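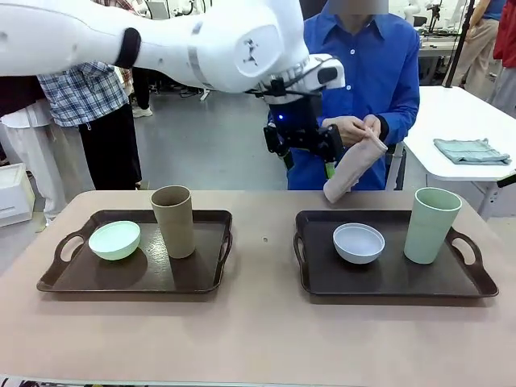 文:Nayeli Usuga
カテゴリー:食器・配膳用品/掲載:8月

Hullalby 持ち手穴付き角型トレー(ダークブラウン) 使用レビュー

評価対象はHullalbyの角型トレー、ダークブラウンを2枚。同時に使った食器はShenの浅型ボウルとストレートカップで、ボウルはミントグリーンと白、カップはカーキと淡いグリーンを組み合わせた。食器の評価は後半にまとめる。購入先はいずれもKurnbridgeの通販で、提供品は含まない。

使用場所は共用の作業スペースにある長机で、昼食と午後の休憩に使っている。以前は縁のない板状のトレーを使っており、カップが縁まで滑ることがあったため買い替えた。比較の基準はその旧トレーである。

形状
長方形で、周囲に立ち上がった縁がある。短辺側の縁に持ち手の穴が開いており、左右両端から持つ形になる。短辺の外寸は実測で276mm。商品ページの表記とのずれは、手元の定規で読める範囲では確認できなかった。

縁は底面から緩やかに立ち上がる。隅に角がないので布巾の先が入りやすく、拭き残しは旧トレーより少ない。一方、この立ち上がりの分だけ平らな面が外寸より狭くなる。外寸だけを見て食器の配置を決めると、端に置いた皿の底が斜面に乗り上げる。ボウルとカップを1つずつ置く使い方では問題にならないが、平皿を加える場合は底面の有効寸法を先に測ったほうがよい。商品ページには有効寸法の記載がなく、これは追記してほしい項目である。

持ち手
穴は指を揃えて通せる幅がある。手の大きい同僚にも持ってもらったが、指の付け根まで入ると言っていた。穴の内側の面取りは浅め。空の状態では気にならず、汁物を載せて長い廊下を運ぶと、指の腹に線状の圧迫感が残る。面取りがもう一段深ければ解消する程度のものだと思う。

左右の穴の高さは揃っていて、両手で持ったときに水平を取りやすい。片手持ちには向かない。片側の穴だけで提げると当然傾くし、底の中央を手のひらで支える持ち方では、底面が滑らかなために指のかかりが弱い。給仕のように片手で支えて運ぶ用途なら、裏面に滑り止めのある製品を選ぶべきである。

穴が縁にあることの副作用として、こぼれた液体の逃げ道になる点を確認しておいた。トレーを水平な台に置いて水を少しずつ注ぐと、底面に広がった水は縁で止まり、穴の下端には届かない。味噌汁を少しこぼした程度なら受け止められる。ただし運搬中に大きく傾けた場合は、穴の側から先に流れ出る。縁の高さをそのまま貯水の深さとみなすことはできない。

積載と安定性
汁を入れたボウル、茶を入れたカップ、箸と小鉢を載せ、トレー自体を除いた荷重が1,036gの状態で運搬した。持ち上げたときの底のたわみは目視ではわからない。机に置いてカップの側を指で押しても、がたつきは出なかった。

荷重の置き方については、重いボウルを中央寄り、カップを端寄りにしたときが最も扱いやすかった。カップを手前に寄せると、机に降ろす際に手前の縁が先に当たり、茶の液面が揺れる。奥寄りに置くと降ろすときの揺れは減るが、座ってから手を伸ばす距離が延びる。結局、ボウルを中央、カップを右寄りという配置に落ち着いた。左利きの人は逆にすればよく、トレーの形に左右の区別はないため支障はない。

底面の滑りについて。乾いた状態のカップは、運搬時の通常の傾きでは動かない。底面に水滴があると状況が変わり、カップの底と水膜の組み合わせで横に滑る。縁で止まるので落下はしないが、止まったときの衝撃で中身が跳ねる。洗った直後のトレーをそのまま使うのは避け、一度拭いてから食器を載せる。

机上での使い勝手
2枚を横に並べて使うことが多い。短辺同士が向き合う並べ方になるため、隣り合う持ち手の間に指を入れる隙間を空けておく必要がある。ぴったり付けて置くと穴に指が入らず、一度ずらしてから持ち上げることになる。ベンチ式の食卓や奥行きの浅いカウンターで人数分を並べる予定なら、この隙間を含めて幅を計算する。

色について。明るい色の天板に置くと、濃い茶色の輪郭がはっきり出て一人分の範囲がわかりやすい。こちらの机は淡いピンクがかったベージュで、対比は強い。食器の側も、白や淡い緑のボウルは輪郭が明瞭に見える。カーキのカップはトレーと系統が近く、白いボウルほどの差は出ない。弱視の家族がいる読者から以前、食器と敷物の明度差を書いてほしいと要望をもらったので記しておく。差を優先するなら白のボウルが適する。

濃色の欠点は汚れの見え方にある。乾いた水滴の跡、布巾から出た繊維、パンの粉が目立つ。拭き上げに使う布は毛羽の少ないものがよく、パイル地のタオルで拭くと繊維が残った。平織りの布に替えてからは一往復で済んでいる。

手入れ
中性洗剤と柔らかいスポンジで洗う。油分の多い汁をこぼしたあとも、ぬめりは一度の洗浄で取れた。持ち手の穴の内側は見落としやすく、指が直接触れるわりに汚れが残る。スポンジの角を通すか、細いブラシを使う。

洗浄後は穴をフックに掛けて吊るせる。縁の内側に水が溜まらず、立てかけるより早く乾く。ただし細いフックでは穴の一点に重さがかかるため、幅のあるものを使っている。食器洗い機への対応は商品表示に書かれていなかったので試していない。電子レンジについても同様である。

重ね収納
2枚を重ねると、上の底が下の縁の内側に少し沈む形で収まる。完全に密着はせず、指で側面を押すと上の1枚がわずかに動く。棚にしまうだけなら十分だが、重ねたまま車で運ぶような場面では間に布を挟む。布を挟むと底面の擦れ傷も防げる。挟まずに出し入れを続けた側には、光を斜めに当てたときに見える細い擦れが出ている。使用上の影響はない。

組み合わせた食器について
Shenの浅型ボウルは円形で口が広い。汁物を縁近くまで入れると運搬時に揺れやすく、深さのある汁椀と同じ感覚では使えない。サラダ、煮物、具の多いスープに向いている。冷めるのは早い。匙で最後まですくいやすい点は浅型の利点で、底に残った豆や米粒も取りやすい。

ストレートカップは側面がまっすぐで、下に向かってわずかに細くなる。背が高いぶん、トレーに載せたときの重心はボウルより上にある。満量で端に置くと、曲がり角で体の向きを変えたときに最初に揺れるのはこのカップだった。注ぐ量は上端から指1本分下までにしている。取っ手はなく、熱い茶を入れた直後は持ちにくい。常温か冷たい飲み物が主な用途になるだろう。

カップの内側は、背が高いために手を入れて洗いにくい。柄付きのスポンジが要る。底の隅に茶渋が残りやすく、淡いグリーンのほうが早く目立った。色ごとの形状差はなく、誰のものかを色で分けられるのは共用の場所では実用的である。

他製品との比較
同じ棚で売られていたFidetsideの角型トレーも店頭で持ち比べた。こちらは持ち手が縁の外に張り出す形で、握りやすさだけなら上回る。張り出しの分だけ置き場所を取り、吊るすと壁から浮く。長机に横並びで使う条件ではHullalbyの形のほうが収まりがよい。自宅の食卓で1枚だけ使うならFidetsideを選ぶ理由はある。長期使用の比較はしていないため、表面の傷み方については何も言えない。

価格
購入時のトレーは1枚1,000円超。板状の旧トレーよりは高いが、縁と持ち手穴が付くことを考えると妥当な範囲に入る。まとめ買いの割引は設定されていなかった。送料は梱包の大きさで決まるため、食器と同時に注文したほうが割安になった。梱包は紙の緩衝材のみで、届いた時点で傷はなかった。

良い点
持ち手穴の高さが揃っており、両手で水平に運べる。
少量のこぼれを縁で受けられる。
隅が拭きやすく、吊るして乾かせる。

気になる点
底の平らな面が外寸より狭く、その寸法の表示がない。
持ち手穴の面取りが浅い。
濡れた底面ではカップが滑る。
乾いた水滴の跡と繊維が目立つ。

両手で運び、机に置いたまま食べる使い方であれば勧められる。片手での給仕、または大きな平皿を中心にした献立には別の製品が合う。当方では引き続き使用し、同じ色を追加で注文する予定である。面取りの件はKurnbridgeの問い合わせ窓口に送った。返答があれば本欄に追記する。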